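The Straw Problem

I have a drawer at home that I don't open in front of guests. It's full of straws. Paper ones, bendy ones, two from a theme park cup shaped like a parrot, and a whole flattened bag of black ones I bought for a birthday party and then forgot about (we drank out of cans). So when I pitched a piece on shared pantries, the little kitchens people use at work and never quite own, I had a feeling I'd end up writing about straws, and here we are!

My guide was Jeferson Vieira, who looks after supplies for the Falcão building and has very strong feelings about bags. "A bag is how a thing comes home from the store," he told me. "It's no place to live." The coffee counter there goes through 200 straws on a busy morning in October, iced coffee weather or no, and for years they lived in whatever they'd arrived in. Somebody tears a corner, somebody tears it further, and by lunch they're all over the counter like pick-up sticks.

His fix is jars. Clear ones, always, so you can see when you're running low, and tall enough that the straws stand up without flopping over the rim. I asked about lids and got a speech (he's for them, passionately, but only the kind you can lift with one hand while holding a cup). He also believes in opening one bag at a time and leaving the next one sealed, a rule I broke within five minutes of getting home.
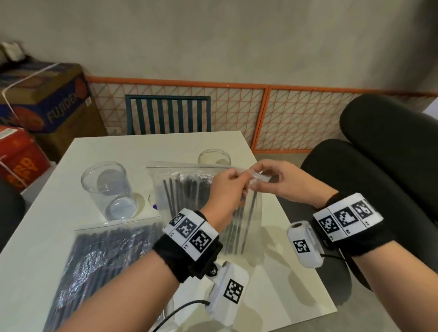
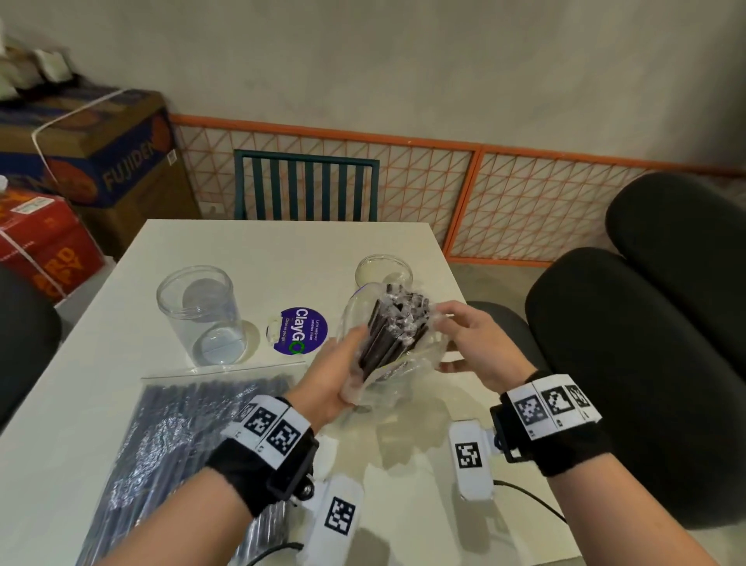 My own drawer took me 37 minutes, including a break to try out the parrot straws. I used an old pasta jar from Grenholm that had lost its lid and, well, I know what Jeferson would say about that. It's on the shelf over the toaster now and I'm ridiculously pleased with it. The paper straws got a mug. The birthday ones are still in their bag, but they're next, probably this weekend, if I can find another jar.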